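I've had the Galonik air monitor on my bookshelf since February, and I like it a lot more than I expected to! My sister's kid has asthma and stays with us every other weekend, so I wanted something that would tell me when the air in the house was getting bad, before anybody started coughing.

Setup took me 8 minutes, and most of that was hunting for the Wi-Fi password. It tracks fine dust, carbon dioxide and humidity – no radon, so you'll need a separate test for that. The numbers are big enough to read from the couch (I'm nearsighted, so this matters).

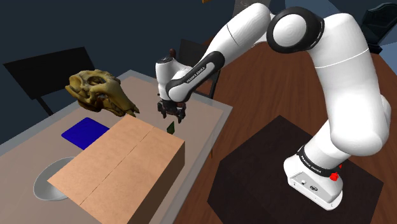
The first night I fried onions with the window shut and the dust reading shot up to 531. I ran the hood fan on high and it still took some 16 minutes to settle down. Now I turn the fan on before the pan gets hot, every time.

Gripes? The app is clunky and wants you to log in again constantly. The alarm has two volumes, loud and louder. And the Brikard, which my neighbor Toivo Hämäläinen swears by, comes with a spare filter for the sensor, while Galonik makes you order one.

I'd still buy it again. If you live near a busy road or cook a lot, put it in the kitchen for the first week and then move it to a bedroom. Mine's going in the guest room next.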